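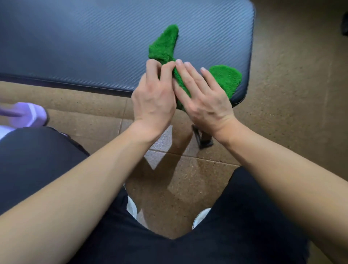 Skornine Microfiber Towel, Plush Pile
Sold by Bara Supply

Item no. 467
Colors: grass green, slate, navy, orange
Sold in: packs of 2, or bulk carton of 200

The Skornine is a general-purpose drying and wiping towel for gyms, clinics, workshops and home use. It has a deep pile on both faces, so there is no right or wrong side. It picks up water quickly, wrings out well and dries faster than a cotton towel of the same size. Most of our customers use it on padded equipment, painted surfaces, glass and countertops.

We have carried this towel since the mill at Nedent first offered it. The fabric was changed once, in June of last year, when the pile was made slightly longer and the edge stitching was replaced with a softer binding. If you have older towels in the same color, the new ones will feel thicker. They can be washed together.

Details

Fiber: polyester and polyamide blend
Pile: plush, both sides
Edge: soft fabric binding, same color as the towel
Label: paper sleeve only, no sewn-in tag
Finish: no fabric softener or silicone treatment
Country of manufacture: printed on the sleeve

What it is good for

Wiping down vinyl and other coated upholstery. The pile reaches into textured surfaces and along seams, where a flat cloth tends to skip. Use it slightly damp with a mild cleaner, then go over the surface again with a dry one.

Drying after washing. Lay the towel flat and draw it toward you. You do not need to press hard. On a car or motorcycle, start at the top and change to a fresh towel when you get to the lower panels, which hold more grit.

Dusting. Used dry, the towel holds dust well. Shake it outdoors when you are done.

Spills. One towel will take up a large glass of water without dripping. For oil or solvents, use a disposable wipe. Oil is hard to get out of plush microfiber and will leave smears the next time the towel is used.

What it is not good for

Do not use it on hot surfaces. The fibers soften with heat and can stick to a stove, a grill or an exhaust pipe. It is also a poor choice for rough wood, bare brick or anything else that snags. Pulled loops will not hurt a finish, but the towel will look worn long before it should.

It is not a polishing cloth. For final buffing on glass or chrome, the short-pile Memon cloth is a better choice and costs less.

Choosing a color

All four colors are the same fabric. Many facilities keep one color for each job so that a towel used in the restroom does not end up on a workout bench or a treatment table. Green and orange are the easiest to tell apart across a room. Slate and navy hide stains better but look alike in poor light, so we suggest not using those two together if the color is meant to tell people something.

The green may shed a little dye in the first wash. We have not had reports of it marking upholstery, but wash it once before using it on anything white or cream.

Washing

Wash before first use.

Machine wash warm with a small amount of liquid detergent. Powder does not always dissolve fully and can stay in the pile.

Do not use fabric softener or dryer sheets. Both coat the fibers, and a coated towel pushes water around. If this has already happened, two washes in plain warm water will usually bring most of the absorbency back.

Do not use bleach.

Wash microfiber on its own or with other synthetics. Cotton towels leave lint in the pile that is slow work to pick out.

Tumble dry on low, or hang. On a line indoors, a towel that has been through a full spin cycle is normally dry by the next morning.

Do not iron.

Folding and storage

Plush towels do not hold a crisp fold and will spring open if stacked too high. Folding in thirds lengthwise and then in half gives a compact shape that sits well on a shelf. Rolling works too and is better for open bins - people can take one without pulling the others out. Keep clean towels covered if the room is dusty, as in a woodshop or a garage.

The carton for the bulk pack can be used for storage. The lid folds back under itself and the front panel is scored so it can be torn down to make a low opening.

How long it lasts

The mill rates the fabric for nearly 4000 wiping passes on a coated test panel before the pile shows visible flattening. In daily use, the wash matters more than the wiping. Towels dried on high heat go stiff early. Once a towel feels harsh or drags on a smooth surface, move it to floor or wheel work and start a new one.

Packs and shipping

The pack of 2 ships in a padded envelope. The bulk carton ships by ground freight and is not available for express delivery. Bulk cartons are one color each. If you need mixed colors, order the small packs and note the split you want in the comments box at checkout - we will pull them from stock where we can.

Returns

Unwashed towels in their original sleeve can be returned within the period shown on your invoice. We cannot take back washed towels unless there is a fault in the fabric or the binding. For a fault, send a picture of the towel and the code from the sleeve, and we will replace it. There is no need to mail the towel to us first.

Common questions

Can it be used with disinfectant? Yes, with most ready-to-use sprays. Spray the surface, leave it for the time given on the bottle, then wipe. Rinse the towel the same day. Products containing chlorine will fade the color and weaken the fiber.

Will it scratch? The fabric will not scratch a clean coated surface. Trapped grit can. If you drop a towel on the ground, set it aside for the wash.

Can the binding be removed? It can be cut off, but the edge will fray and shed. We do not recommend it.

Is there a larger size? Not in this fabric at present.

Related items

Memon short-pile glass cloth
Bara mesh laundry bag with zipper
Bara wall bin for rolled towels

Page last updated August 12, 2023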